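Search this site
Enter keywords

The Monthly Sniff Test: Can your cat's purr really fix a broken bone?
By Pauline Bloxham

35 shares | 15 comments

Every May, like pollen, the purring story comes back. A cat's purr heals bones, the story goes, and it lowers your blood pressure, and cat owners mend faster than the rest of us. Three readers sent it to me this month, two of them with the same drawing of a tabby glowing on somebody's knee.

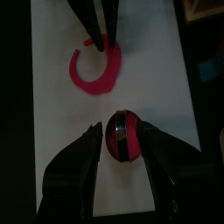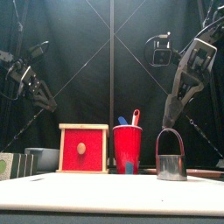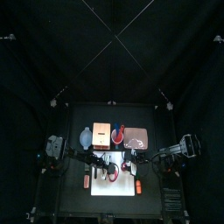

A magenta-red ring with a gap in it (first picture), two robot arms over a white tabletop (second) and a black tabletop under crossed cables (third).

I have two cats, Kulta and Voseo. Kulta purrs like an old refrigerator. When I broke my wrist on the back steps she slept on the cast most nights, and the wrist took exactly as long as the doctor had told me it would. I know one wrist proves nothing. I'd only ask that people who got better early with a cat on the couch apply the same rule to themselves.

The claim starts from something real. Cats purr at a low pitch, and part of that range overlaps with vibrations that researchers have tried out on bone and muscle. From there the story takes a very long jump. A machine in a lab shakes a platform, or a limb, at a set strength for a set time. A cat lies on your stomach, gets bored, washes a foot and leaves. Whether enough of the purr gets through fur, a blanket and you to do anything at all to a bone is the question, and the articles I was sent all skip it.

Then there's the business about cats healing themselves. Cats do purr when they're hurt or frightened, and vets hear it on the exam table all the time. People take this as proof that the purr is medicine. It might be. It might also be a way of calming down, or of asking to be left alone, or a leftover from kittenhood. I've seen each of those stated as plain fact by somebody with a website.

The heart disease part is harder to wave off, though I'll try. Studies have compared people who own cats with people who don't, and some of them found fewer heart problems among the owners. But people who keep cats may differ from people who don't in money, in housing, in how much they smoke, in whether they were well enough to haul litter up the stairs to begin with. You can adjust for some of that. I've never been convinced you can adjust for all of it.

I put this to Nkrumah Aryee, who taught statistics for years and now fosters kittens in Tavley. He was kinder than I am. "If it makes you sit still for half an hour, I'd count that as a benefit," he said. "I just wouldn't credit the vibration." He has no objection to the cat.

What does bother me is the merchandise. One reader forwarded an ad for a pillow called the Appiah that plays a recorded purr through a speaker and promises "bone support." The page says it has 4,000 happy customers and shows 476 reviews, and I read more of those than was good for me. Plenty of people liked how soft it was. I didn't find one who mentioned an X-ray.

So keep the cat, and keep your appointment too. If your cat is purring but hiding, or off her food, or sitting hunched up, call the vet. A purring cat can be a sick cat, and that part of the story almost never gets passed around.

Next month I'll be looking at grain-free kibble. Send me your clippings, but please, no more glowing tabbies.

15 comments | Share this item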